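A morning at the Simões pottery, open days in July

Last July my sister-in-law and I visited the open days of Simões, a family pottery on the road to the coast. I had bought their plates for years without knowing where they came from, so I was curious. We arrived a little after nine, when the car park was still half empty.

The clay store

The tour began behind the main building, where the clay is kept under plastic sheets. Our guide, Margarida Gouveia, explained that it must rest before use, and that in summer they spray it with water two times a day. She let us press a thumb into a block. It was harder than I expected, and it smelled like a cellar.

After this we went through the throwing room. Only 2 wheels are still used every day, the rest of the production is cast in moulds. I found it a little sad, but Margarida said that the moulds pay for the wheels.

The kilns

There are two electric kilns and an old gas one, which is lit only before Christmas. A full load in the big kiln is 2,000 pieces, and in a good month they sell 3,000. It was very warm in this room and we did not stay long - one lady had to go outside and sit down.

I asked why the foot of a mug often feels rough when the rest is smooth. The answer is simple: glaze melts and would glue the mug to the shelf, so the foot is wiped clean before firing. Since then I turn over every mug I meet, also in other people's kitchens.

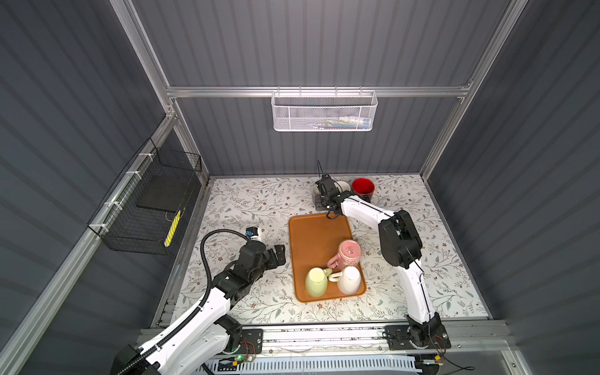 The shop and the café

The shop is small and you pay by card or cash. Seconds are on the lower shelves, with a dot of red paint under the foot. I took four soup bowls from the seconds and I could not find the fault in three of them.

The café serves coffee and an almond cake, and the cake was finished by eleven. If you come by bus, ask the driver for the stop at the chapel and walk for 20 minutes uphill. There is no shade, so take a hat.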